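July, 14:20
Entry by Ásgeirsdóttir, handheld bench, Litwood

Carried on with the two-handed block and card task. The count stood at 2,458 demonstrations before lunch, pooled over both pairs of grippers. After the filter pass 2,000 are usable. The rest fail on tracking, nearly all of them in the first second or in the hand-over.

Rejects by eye agree with the script in most cases. Where they disagree the script is too strict on short dropouts. Raised the allowed gap from 5 frames to 7 and re-ran it on one batch only. Have not touched the older batches, so the 2,000 figure is with the old setting. Do not mix the two in the Kusedetti table.

Notes on the grasp itself. The block and the card have to go into the pads together, card upright. If the fingers close with the card leaning, the block turns as the pads take up the load and the episode teaches a twist we do not want. Squeeze slowly, stop, then lift. Operators who lift while still closing give a grip width curve with no flat part, and the policy then never settles on a closing value.
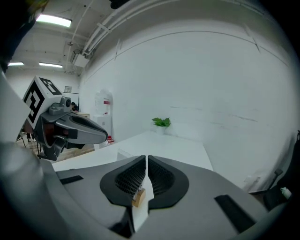
Second point is the other hand. It must stay where its marker cube can be seen from the first gripper for the whole approach. Turning the wrist inwards too early hides a face and the relative pose jumps. Wrote this on the operator sheet under "approach", replacing the old line about keeping elbows in, which meant something different to everyone.

Speed: still too fast. Hand speed on the demonstrations is well above what the arms will follow, and slowing playback to 50 per cent gives smooth motion but wrong contact timing. Better to record slower than to stretch afterwards. Will try a metronome click for one session and compare.

Pads: the textured ones stay on for now. Smooth pads were tried on the spare pair and the card slid under a light grip. Against that, the textured pads hide small errors in closing force, so a policy trained on them may not carry over to the Sultarach arms, which still have the smooth set. Either fit the same pads there or record a separate batch. I prefer fitting the pads – less work, and the mounting holes match.

To do:
- re-run filter on all batches with gap = 7, keep old output
- check clock offset between left and right grippers after a battery change
- print new operator sheet
- ask Sultarach for pad thickness before ordering

Stopped 17:40. Both grippers on charge.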